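Giltis Community Help > Workshop builds > Grippers and end effectors

Hand-held parallel gripper drops thin sticks but holds spoons

Kibet Ondieki
Posted 16 April 2022

I am building a pair of hand-held grippers in a shared workshop, from the Wirnilano plans with a few changes. Each one is a four-bar linkage per side, printed arms, steel pivot pins, soft pads screwed to the inside of the fingers. The trigger pulls both sides through a single cord. The long-term goal is to record hand-guided pick and place and replay it on an arm, but for now I only want the hand tool to hold things reliably.

Spoons are fine. Cups are fine. Chopsticks are not. If I pick one up near the middle it rotates in the pads as soon as it leaves the table, and one end drops. If I take two at once the lower one slides out. Closing harder makes it worse. With the trigger fully pulled, the fingertips touch first and there is a visible gap farther back, so the stick sits in a wedge and gets pushed toward the palm.

Things already tried: a stiffer return spring, a second layer of pad material, and reprinting the arms with more walls. The log shows 523 attempts with sticks and 47 clean lifts. Pin holes were printed to size and not reamed. The pads are the soft sheet from the Plosska kit, cut with a knife.

Is this a pad problem or a linkage problem, and what should I change first?
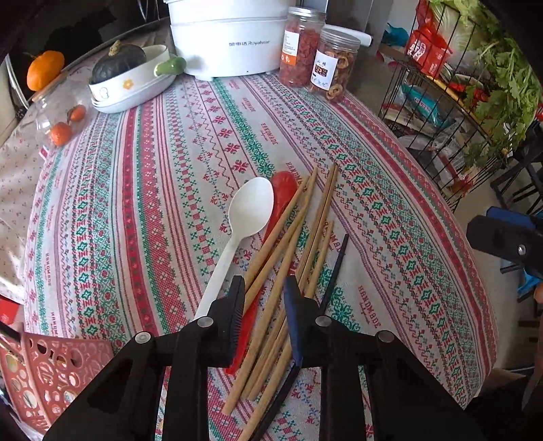 Can a parallel gripper hold a single round chopstick without a groove cut in the pad?
A flat pad will hold one if the two faces stay parallel at full closure and the stick is gripped near its balance point. A groove helps mostly when the grip point is off center.

I would like to avoid the groove if possible, as it would have to be redone for every diameter.

Zaid Smadi

Linkage first. Fingertips touching early with a gap behind them means the fingers are toeing in under load. There are two usual causes.

1. Unequal link lengths. For the finger to translate without rotating, the two links on each side must be the same length between pin centers, and the pin spacing on the finger must match the spacing on the base. Measure center to center on the finished parts. Printed holes come out small and often slightly off position.

2. Slop at the pins. A little play at each pivot becomes a lot at the tip. Hold the base in a vise, close on a flat bar, and push one fingertip sideways. If it moves before the arm flexes, the play is in the pins.

Print the holes undersize, ream them to the pin diameter, and add a thin washer on each side of the link. Do this before touching the pads. The second pad layer should come off again — it hides the error on thick objects and makes it worse on thin ones.

After that, check the closed fingers with a strip of paper at the tip, the middle and the back. The drag should feel the same in all three places. If it still pulls tighter at the tip, shim the pad at the back and not at the tip.

On the stiffer spring: put the old one back. A strong return spring takes trigger force away from the grip and makes it harder to feel when the pads have met.

For the pads, use something thinner and firmer than what you have. Soft sheet lets a round stick act like a roller. Ridges should run across the stick, not along it. A stick lying along a ridge tips over to one side of it.

Quinlan

Had the same thing on mine. I put rubber bands around the fingers and it picks up pencils now. Did not measure anything. They need replacing pretty often.

Kibet Ondieki

Measured. One link on the left side is short between centers, and the play test moved the tip on both sides. Reaming and washers are next, then the original spring. I will leave the rubber bands for later. Pad sheet in a firmer grade is on order, and I will post the paper strip results when the arms are back together.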